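Two grippers, one bin: Kokuvska against Stikska
Both were bolted to the same arm at Clandale and run from the same Kadrić controller.

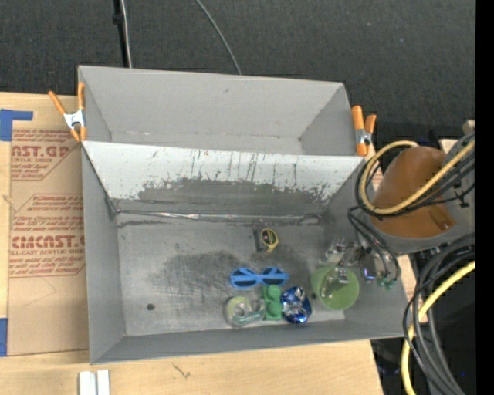

Each gripper was given 900 picks from mixed household items, with the order shuffled between runs. The Kokuvska closes faster but has a narrow opening – cups have to be taken by the rim. The Stikska opens to 70 mm and needed fewer second tries. Its weak point is the hose run, which limits wrist turn to 67 degrees on one side. Cycle times are in the table overleaf.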